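Sunday, July 24, 2022

**Path light test, Alo unit, back lot**

Third week of logging on the solar path light. Panel faces southeast, about where the customer would put it if they followed the leaflet. Full sun until mid-afternoon, then the shade of the fence.

- Battery at dusk: full by the charge LED, meter agrees
- Run time at full output: 116 minutes, then a step down
- Run time after step down: 131 minutes
- Dark well before midnight

The Lalance unit did worse. Same cell size on the label, but it switched itself on at 6 p.m. in broad daylight and had used up a good part of its charge by sunset. The light sensor sits under the lip of the housing and reads shade as night. Taped a white card under the lip and it came on later. Not a fix we can ship.

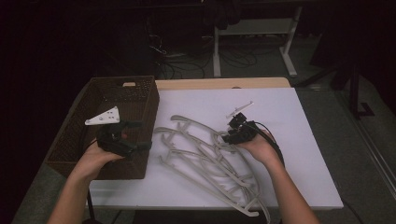 *Bench, hangers and brown basket.*

Opened both housings after the run. Alo board is clean. Lalance has a bare joint on the sensor lead, reflowed it and closed up again. Gasket on that one is already flat on one side, so order spares from Thongdee with the next batch of cells. They quoted nearly 54 days last time, so the order has to go in this week.

Threshold on the Alo is set by one resistor. Want to try the next value up and see if we can hold off switch-on until it is properly dark. Do one unit only and leave the other alone for comparison.
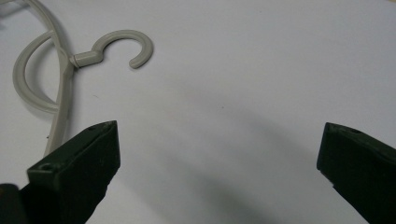
Photo: Gridano workshop

Still open:

- [ ] swap resistor on Alo no. 2
- [ ] repeat Lalance run without the card
- [ ] clean panels, both have pollen on them
- [ ] cloudy-day run, or wait for September if the sun keeps up

Logger clock is an hour off. Times above are corrected, the raw file is not.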